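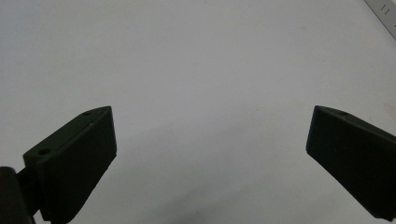 # White table top: how do you keep it white?

**studoteo_fan** wrote on 2025-11-18:

Hello all. I bought a plain white table for my work room in March. It is from Jotenov, the 829 model. I like it very much, but I am a little afraid of it. Every cup and every pencil leaves something. Now I have a yellow ring from tea and some gray lines, and I do not know where the gray comes from. I tried warm water and dish soap. The ring became lighter but it did not go away. What do you use? I do not want to make the surface dull.

---

**Ebihara** replied:

Baking soda with a few drops of water. Make a paste, leave it on the ring for 15 minutes, then wipe with a soft cloth. The gray lines are probably metal. Do you put a laptop or some tools on it? My scissors did the same.

---

**duvix_desk** replied:

Please be careful with baking soda. It is a fine powder, but it still scratches. I used it on my old table for one winter, and after this I had a matte spot exactly where I rubbed. When the lamp was on, I saw it every evening. I would take rubbing alcohol on a cotton cloth, and first try it under the edge.

---

**Ebihara** replied:

I have used it for 5 years and I have no matte spot. Maybe you pressed too hard? The paste should do the work, you only wipe.

---

**duvix_desk** replied:

It is possible that I pressed hard. But a person with a stubborn stain will always press hard, so I still would not recommend it.

---

**plainpaper** replied:

Melamine sponge for the gray lines, very light, 3 or 4 strokes. It is also an abrasive, so duvix_desk will not like it :)

For the tea I agree with the alcohol. And buy a desk mat. I know it hides the white, but only under your hands.

---

**studoteo_fan** wrote:

Thank you for so many answers. I tried the alcohol first, under the edge and then on the ring. It is almost gone, I must look from the side to find it. The gray lines are still there. Yes, I have a metal ruler, and I pull it over the table all day. I did not think of it.

I don't want a mat, I bought the table for the white surface.

---

**Ebihara** replied:

Then put a strip of masking tape on the back of the ruler. And try the paste on one line only, a short one near the wall.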